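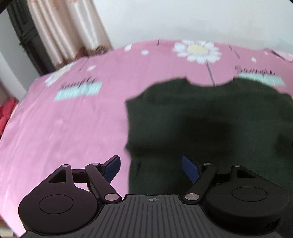
I've had a few emails since the February post asking how I look after the hand grippers, and the answer is that I do it slowly, on the same evening every couple of weeks, with a mug of something next to me. So let's talk about it properly. The ones we use are the two-finger kind with a round housing on each side and a set of linkage arms that fold up toward the middle, and pretty much everything that ever goes wrong with them goes wrong at a pivot pin. Those are the little silver circles, and if you count what you can see on ours with the fingers open you get six of them. The blue pads at the tips get all the attention (they're blue, they're the part that touches things!) but the pins are where I start, every single time.

Some background if you're new. I keep the equipment running for a small outfit called Nomancombe, and our main job at the moment is a project named Ditness, where people fold clothes at home with the grippers and we collect what the cameras record. Sweaters, mostly, this month. My background is sewing machine repair, which turns out to be a better fit than you'd think. A sewing machine and a gripper both hate lint, and they both get loose in ways you hear before you see.

First thing I do is open and close the fingers with nothing between them and just listen. Fifty times. Yes, I do all 50, and yes, Divina Ignacio walks past and makes a face. A good one makes a soft, even sound all the way through. A tired one clicks, usually near the wide end of the travel, and then I take hold of each arm and wiggle it sideways to find out which joint it's coming from. Nine times out of ten it's one of the lower ones, close to the body. Those sit right where fuzz likes to gather, and knitwear sheds like a cat.

For the fuzz I use tweezers and a cheap makeup brush, dry. I used to use canned air and I've stopped, because all it did was shove the lint deeper in behind the housings, and then I had to take the whole side off to get it back out. Gerardo Magbanua still swears by the canned air. We have agreed to clean separate grippers.

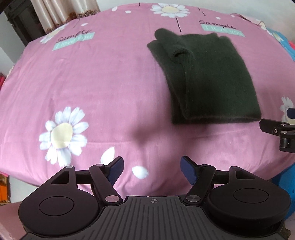 Then tightening, and this is the part I got wrong for months. My instinct was to snug every pin until there was no play at all, and the fingers would feel wonderful on my bench and awful in somebody's hand an hour later. They'd drag. With thick soft stuff you need the pads to come together without a hitch, otherwise you pinch one layer, miss the one under it, and the sleeve goes off on its own. So now I tighten until the wiggle goes away and then back off a hair. If I let go of the trigger and the fingers drift open by themselves, I leave it alone. If they hang partway, it's too tight.

I also put a tiny drop of oil on each pin, and I mean tiny -- I dip a toothpick in the bottle and touch the joint with it. Then I wipe the whole linkage with an old T-shirt and run it another couple dozen times over a paper towel. Any spots on the paper and I wipe again. Please don't skip the paper towel. I skipped it once and the person on the other end of that decision was Jonalyn Sison's mother, who had lent us a cream cardigan. She was very nice about it. I still bought her a new one.

Pads next. Warm water, one drop of dish soap, fingertip, rinse, air dry overnight. They lose their grip when they get a film on them, and it's a gradual thing, so people don't notice, they just start squeezing harder. Mieczysław Lis brought me a pair in July convinced the springs had gone. It was hand lotion. Five minutes at the sink! I check the edges while I'm there, and if one is starting to peel I change both, left and right together, so they wear evenly.

Last is the part I find boring, which is checking that the two sides match. I close the fingers very gently on a strip of paper and pull. If it comes out straight, great. If it swivels, one pad is meeting it before the other, and I go back to the arms and look for the side that's lagging. Our spares come from a shop called Dumlao over in Pultport, and they'll sell you single pins if you ask, so don't let anybody talk you into a full linkage kit when you only need two.

While I'm on it, a word about the cross mark printed on the body. Don't scrub it, and don't put a sticker over it either. I line my calibration card up against that mark and I'd like to keep doing so. Jocelyn Fajardo, I'm looking at you and your very cute strawberry labels, which have all been moved to the carrying cases.

The whole thing takes me a little over an hour for a pair when nothing's wrong. Next round is on my calendar for 2nd August, and I'm going to try a different oil on one gripper and the old oil on the other and see which one collects more sweater. If you've got a favorite for small pins, leave it in the comments, and tell me whether it smells. The current one smells like a bowling alley and I'm a bit sick of it.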